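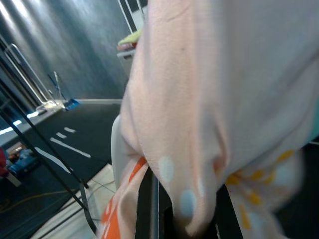 Flarnulia clasificará por estampado los retales de ropa de cama infantil

La empresa textil Flarnulia ha modificado el procedimiento con el que separa los retales y las piezas devueltas de su línea de ropa de cama y complementos infantiles. Desde octubre, las telas estampadas se agrupan primero por dibujo y color de fondo y después por composición, al revés de como se hacía hasta ahora en su nave de Brulta.

El cambio afecta a los tejidos finos con motivos repetidos: lunares, flores pequeñas y dibujos de una o varias tintas sobre fondo liso. Quedan fuera los rizos, los acolchados y las piezas con relleno, que mantienen su circuito propio y se pesan aparte.

Según la nota técnica distribuida a los talleres que compran el material, en la última campaña entraron en la nave 3.549 kilos de tela estampada apta para reutilización. El 20 % se devolvió a la zona de entrada por error de clasificación, casi siempre por mezcla de dos estampados parecidos dentro de un mismo fardo. El objetivo fijado para la próxima campaña es bajar esa cifra al 5 %.

El responsable de clasificación, Sheldon Charbonneau, atribuye la mayor parte de los errores al estado en que llega la tela. Las piezas se reciben arrugadas, a menudo unas dentro de otras, y el operario decide a partir de la porción de dibujo que queda a la vista. «Un lunar claro sobre fondo rosa y una flor pequeña sobre fondo pálido se distinguen sin dificultad con la tela extendida. En un montón, con un pliegue por medio, se confunden a partir de la segunda hora de turno», señala.

Procedimiento

La norma interna obliga a extender cada pieza sobre la mesa antes de asignarle un código. La extensión se hace tomando la tela por un borde, nunca por el centro, y dejándola caer por su propio peso. Si presenta un doblez marcado, se abre con la mano plana en el sentido del hilo. No se plancha en esta fase.

Una vez abierta, se anotan cuatro datos en este orden: color de fondo, motivo, color del motivo y tamaño de la repetición. El último se mide con regla de centro a centro entre dos motivos contiguos, en dirección paralela al orillo. Cuando el retal no conserva orillo se toma como referencia el lado más largo.

Las piezas en las que se combinan varios estampados reciben un tratamiento distinto. Si la costura que los une es recta y accesible, se descosen y cada parte se codifica por separado. Si la unión lleva ribete o sobrehilado doble, la pieza se conserva entera y pasa a la categoría de mixtos, que se vende a menor precio y sin garantía de superficie útil.

Los códigos se registran en Gimeck, el catálogo que la empresa utiliza para las existencias y que hasta ahora solo admitía un estampado por referencia. La versión instalada permite asociar 2 dibujos a una misma ficha, principal y secundario, y ordenar los resultados por color de fondo. Las fichas antiguas no se migran. Seguirán consultándose con su numeración original hasta que se agoten los lotes correspondientes.

Plegado y embalaje

También varía el plegado. Los retales se doblaban en cuartos con el derecho hacia dentro para proteger la tinta, lo que obligaba a abrirlos de nuevo para comprobar el dibujo. Ahora se doblan en tercios con el derecho hacia fuera y se protegen con una hoja de papel de seda sin ácido en la cara superior de cada pila.

Las pilas se atan con cinta de algodón de un solo uso. Queda prohibida la goma elástica, que dejaba marcas en los tejidos claros tras varias semanas de almacenamiento, y se elimina la grapa en las etiquetas, sustituida por un hilván largo en una esquina. El peso máximo del fardo no cambia.

Las telas de fondo rosa, crema y blanco se embalan separadas de las de tinta naranja o roja. La nota cita casos de transferencia de color en fardos almacenados junto a la puerta de carga, donde la humedad es más alta. Los ensayos de solidez al frote se repetirán en los lotes de tinta intensa antes de la salida, en seco y en húmedo, y el resultado figurará en la etiqueta.

Destino del material

El principal comprador es el taller Robichaud, que confecciona baberos, bolsas de muda y forros de cesto a partir de retales. El taller había solicitado lotes homogéneos por dibujo en lugar de lotes por composición, con el argumento de que sus patrones admiten varios tipos de algodón pero no permiten cambiar de estampado a mitad de serie.

Robichaud recibirá los primeros fardos con la nueva ordenación en los próximos envíos. El contrato contempla la devolución de los que contengan más de un dibujo no declarado, con los portes a cargo de Flarnulia. Las diferencias de tono dentro de un mismo estampado no se consideran defecto si proceden de tiradas distintas y así consta en la ficha.

El material que no alcanza la superficie mínima para corte se destina a relleno. En esta fracción el estampado carece de relevancia y se mantiene la separación por fibra, con retirada previa de botones, corchetes y etiquetas cosidas.

Formación y plazos

El personal de los dos turnos ha recibido una sesión práctica en las mesas de clasificación, con un muestrario de retales reales montados sobre cartón. Incluye los pares de estampados que más confusiones generaron durante la campaña, cada uno con una versión extendida y otra arrugada de la misma tela. Una copia quedará colgada junto a cada mesa.

Charbonneau prevé que el ritmo de trabajo descienda durante las primeras semanas por el tiempo de extensión y medida. La empresa no ha ampliado la plantilla y ha optado por retrasar la salida de los lotes mixtos, que permanecerán en la nave hasta completar los pedidos de estampado único. La recepción de devoluciones mantiene su horario y cierra a las 14.00.

Los talleres con pedidos anteriores al cambio pueden elegir entre recibirlos con la clasificación por composición o solicitar la nueva. La petición debe hacerse antes de que el fardo se cierre y se precinte, indicando la referencia de Gimeck que figura en la confirmación del pedido.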